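Tveit station: setting up and looking after the hand-held gripper pair

The Tveit station at Skokeneck is a table, two hand-held grippers and the cabling behind them. The notes on this page cover the table, the fingers, the cables and the check before a session. Leif Blomqvist wrote the original procedure. Agnes Berge revised it in December after the finger pads had been replaced for the second time. Part names follow the Nuvus parts list kept at the station.

Both grippers are operated from one side of the table, one in each hand. Each has its own cable, and the left and right units are not interchangeable. The offsets in the station file belong to a particular unit and follow it if it is moved to another table.

White work surface, cream cup and wooden brush, with an operator holding both grippers. A cable runs from the right gripper back across the wrist. 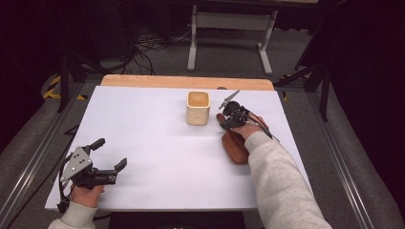

Can the two grippers be swapped between hands if one cable is damaged?

Replace the cable instead. Swapping the units puts the wrong offsets on both sides, and the station will accept them without an error message. A spare cable takes 15 minutes to fit, including the check afterward. If no spare is available, take the station out of service and write it in the log.

Work surface

The surface is white and matte so that the dark fingers stand out from it. Wipe it with a dry lint-free cloth at the start of each session. Small specks can stay if they do not move when wiped. Loose fibers must come off, including fibers from the pads and splinters from wooden test pieces.

Lighting is directed at the table and the room behind it is kept dark. If a lamp is moved, repeat the exposure check on both units. Sorin Dinu keeps the lamp positions on a drawing taped inside the station cabinet. Use the drawing. Matching the lamps to an old picture has been tried and was off on one side.

The view from one gripper with its fingers open, a wooden piece between them and the cup farther back. The light edge of the table should remain visible along one side.
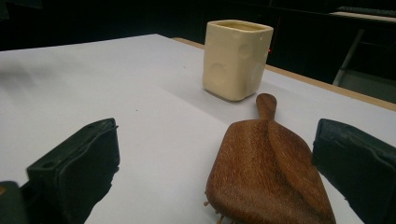
Finger pads

The pads are the part that wears. They fray first along the lower edge, then at the inner corner of the tip. Fraying at the edge alone is acceptable. Replace the pad when any of the following applies:

The fray reaches the contact face.
The pad lifts when pushed sideways with a thumbnail.
Bare finger shows through at the tip.

Pads are replaced in pairs. A new pad facing a worn one shifts the closing point to the worn side, and the shift shows up as a false reading on narrow handles. The last set reached 593 close cycles on the bench counter before the first corner lifted, which was early. Roald Westerberg traced it to adhesive applied over old residue. Scrape the finger clean, wipe it, and let it dry for 18 minutes before the new pad goes on.

Do not trim frayed edges with a knife. The blade catches the backing and opens a new edge. Small scissors are fine for single threads. Keep the small hole in the finger clear of adhesive.

For a pad inspection, open the fingers fully and hold the gripper over the bright part of the surface. Ragged edges are easier to judge against white than under a bench lamp.

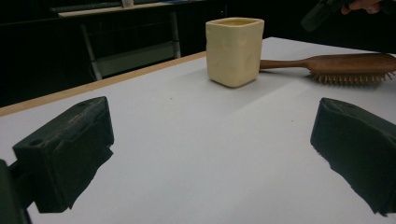

Lower edges of both fingers, frayed. Cup and brush beyond.

Cables

Each cable needs a loose loop at the wrist. A tight cable pulls the gripper toward the elbow when the operator reaches across the table, and operators correct for it without noticing. Check the loop with the arm extended to the far edge.

Cable runs on the floor are to be kept out of the operator's standing area. Ebbe Haugen has asked for a proper floor channel, to be fitted when the Bravville order arrives. Until then, coil the excess behind the table and inspect the jackets every Sunday.

Check before a session

Power up both units and let them sit for 6 minutes. Open and close each gripper five times with nothing between the fingers. The two fingers should travel at the same rate and meet in the middle. If one arrives early, look for debris in the slide before changing any setting.

Next, use a handled test piece. Open the fingers, bring the gripper in so that the handle is centered between them, and stop before contact. The clear space should look equal on both sides. 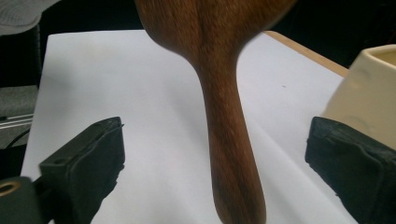 If the gap is uneven with the gripper held square, check the finger screws. They back out gradually, the left one more often. Tighten by hand with the short driver, then repeat the five empty closes. Adjust the offset only if the gap is still uneven after that, and record the old value next to the new one.

Finish with three grips on the cup and three on the handle, alternating hands. Slips are logged with the unit and the finger. A second slip on the same finger means a pad inspection before the session goes ahead.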